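Plusarow Court Scoreboard, Set-up Guide
Section 3: Preparing the scoreboard before a basketball game

Read this section before the first game of the season. The work needs one person at the scorer's table and one person on the court who can see the display.

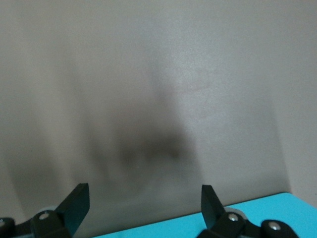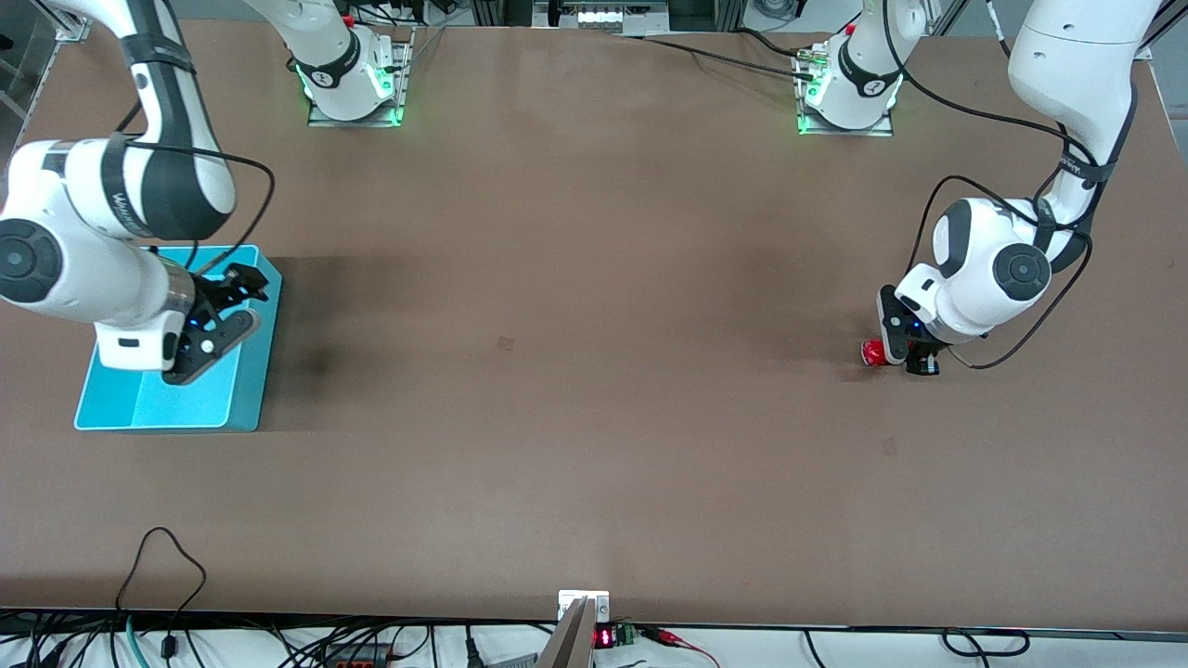
3.1 Connecting the console

1. Put the console on the scorer's table with the keys toward you.
2. Connect the gray data cable to the socket marked OUT. Turn the ring until it stops.
3. Connect the power cable last.
4. Press POWER and hold it for 3 seconds. The display shows four dashes, then the clock.

Caution: Do not pull out the data cable while the clock is running. The console keeps the score, but the team fouls return to zero.

3.2 Entering the teams

1. Press MENU, then TEAMS.
2. Select HOME and type the name. The display has room for 11 letters. A longer name is cut at the end, so use a short form.
3. Do the same for GUEST.
4. Press SAVE. If you leave the menu without SAVE, the names of the last game come back.

Note: The letter Ł is shown as L. For player names, for example Głowacki, please tell the coaches about this before they ask.

3.3 Clock and horn

1. Press PERIOD and choose the length your league plays.
2. Start the clock and let it run for some seconds. Ask the person on the court if both displays show the same time.
3. Stop the clock and press HORN one time.

Caution: The horn is loud. Check that no person stands under the display.

If the two displays do not agree, switch off the console, wait 6 seconds and switch it on again. If the difference stays, see Section 5, Radio channel.

3.4 After the game

Write down the final score before you press NEW GAME. The memory holds 3000 events, and when it is full the oldest ones are deleted without a warning. Disconnect the power cable first, then the data cable.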